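4. Ornament and the hand

4.1 Why relief deserves its own section

We had planned to treat decoration as a footnote. The survey was meant to be about size and weight, and about which pieces of furniture people shift when they clean and which they leave alone for years. Then the first home diaries came back from Ikomholm, and page after page was about scrolls, leaves, beading and little knobs. People had a lot to say about them! One household wrote more on the edge of a white dressing table than on the rest of the bedroom together. So ornament gets a section, and we are glad it does, because it turned out to be the liveliest part of the material.

The diaries cover 34 homes, 2 of which dropped out before the second visit but let us keep their first entries. Each home was asked to pick any pieces with raised or molded decoration and to write a line whenever someone cleaned, moved or leaned on them. We gave no definition of "ornate." Some homes picked a mirror and nothing else. A few picked everything down to the picture rail, and we kept all of it.

4.2 Dust, cloths and the problem of the deep parts

Flat surfaces are wiped in long strokes. Relief is not, and the diaries are wonderfully exact about what happens instead. The cloth gets wrapped over one finger, or it is twisted to a point, or it is dropped altogether in favor of a paintbrush, a cotton swab or a soft toothbrush kept in a drawer for the purpose. Paintbrushes were the favorite in the older Ibarra apartments, where much of the furniture had come with the lease. In those homes the brush often lived on top of the piece it was used for.

White finishes came up again and again. Gray settles into the low parts of a leaf pattern and makes the pattern easier to see, which several people said they liked up to a point. Where that point lay was a matter of some disagreement inside households (one diary has two sets of handwriting arguing in the margin about whether a cabinet was "soft looking" or just dirty). We had expected ornament to be cleaned less often than plain fronts, simply for being harder work. The entries show a different rhythm: a quick pass over the high parts whenever the room was done, and a slow session with the brush much later, often before guests.

A cleaning session on relief was entered as lasting 40 minutes in one home, for a single headboard. The same person did the plain wardrobe next to it without writing it down at all.

4.3 Where people take hold

Moving a decorated piece raises a question that plain pieces rarely do: what is safe to grip? Many people answered it before they could explain it. They spoke of molded trim as "the pretty part" and reached below or behind it, to whatever felt like the real body of the furniture. Others had learned from a chip or a crack. The Golik homes, which have narrow doorways, gave us our best notes on this, since furniture there has to be turned through 90 degrees to leave the bedroom, and the turn puts somebody's hands on the decoration whether they want them there or not.

Undersides matter more than we had guessed. A decorated edge usually ends in a lip, and the lip offers a place for the fingers that the top does not. But the lip also hides what the fingers are touching. Several diaries mention rough paint, old glue or a staple found by hand during a move. We would love to see a proper study of the undersides of household furniture, and would happily read it in one sitting.

Figure 3. White edge with molded relief and gold-colored knobs.
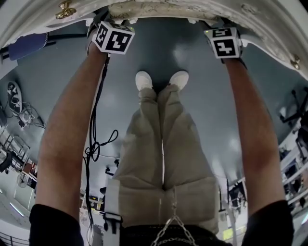 Curved pieces are where gripping and ornament meet most directly, because there is no corner to hold. On a straight dresser people went for the two ends without thinking; on a curved one they stopped and looked for a spot, and a pair of helpers would sometimes pick spots that pulled against each other. Relief adds to the hesitation. On the edge in Figure 3 the floral or scroll pattern goes along with the bend, so the decoration gives no clear hint of where to hold. The two small gold-colored knobs do stand out from the white, and fittings like these drew the eye of nearly everyone who wrote about them. They drew warnings too: "never by the knobs" appears in one form or another in diaries from all three places.

4.4 Knobs as landmarks

Small metal-colored fittings do a second job that has little to do with pulling anything open. People use them to say where things are. "The stain left of the knob," "the leaf under the gold bit," "start at the far knob and work back." On a surface covered in repeating scrolls these are useful words, and children picked them up fast. In the Zinatance homes, where several families shared one set of cleaning notes, the knobs had been given numbers, and the numbers were still in use after one of the knobs had been replaced with a plain screw.

We coded every such phrase as a landmark, whether or not the fitting could be opened, turned or pulled. Entries that only praised or complained about the look of a knob were coded separately and are taken up in Section 5 along with the remarks on color.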